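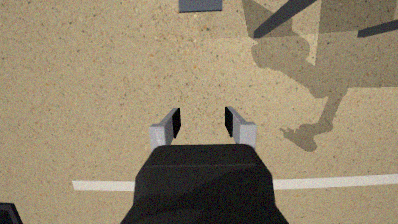 A discussão sobre células robotizadas em linhas de triagem costuma ser conduzida com um único indicador, o de ciclos por hora. Em Okham, onde coordenei a engenharia de processo até junho, o turno manual processava 2.008 peças e o turno com garra passou a processar 2.672. O número é correto e diz pouco sobre o que mudou para quem trabalha ali.

Antes da célula, o posto de alimentação exigia pegar, orientar e depositar peças cilíndricas. O esforço era físico e repetitivo, com queixas de punho e ombro bem documentadas. Defender esse posto por nostalgia é um erro técnico e também sindical. A parte que se perdeu foi outra. O operador separava peças ovalizadas pelo tato, sem que isso constasse de nenhuma instrução de trabalho. A garra fecha com a força programada e segue adiante.

A Surkness, integradora do projeto, validou as trajetórias em simulação antes de qualquer parada de linha. O método é adequado para alcance, colisão e tempo de aproximação. A geometria nominal, porém, não traz rebarba, óleo nem lote fora de tolerância. Esses desvios aparecem na partida e são absorvidos por quem está no turno.

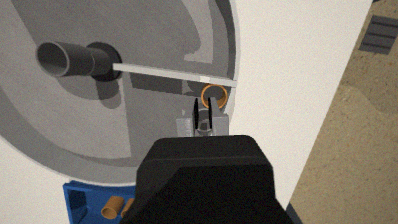
Simulação da célula: garra junto a uma peça cilíndrica de borda laranja; outras peças na caixa azul.

O cargo resultante chama-se "supervisor de célula". Na prática, a pessoa rearma o sistema, libera peças presas e registra códigos de falha. Violeta Arancibia, que representou os operadores na negociação, pediu que 25 horas de formação em programação de trajetórias entrassem no contrato de compra. A direção aprovou um treinamento de segurança e adiou o restante. Considero a decisão equivocada: sem acesso aos parâmetros, o operador responde por paradas que não pode corrigir.

Na unidade de Palma adotou-se outro arranjo. O turno pode alterar a força de fechamento e a altura de aproximação dentro de limites definidos pela engenharia, com registro de cada alteração. O custo adicional é a revisão periódica desses registros. O próximo edital de automação deveria incluir essa permissão como requisito funcional, no mesmo capítulo em que fixa o tempo de ciclo.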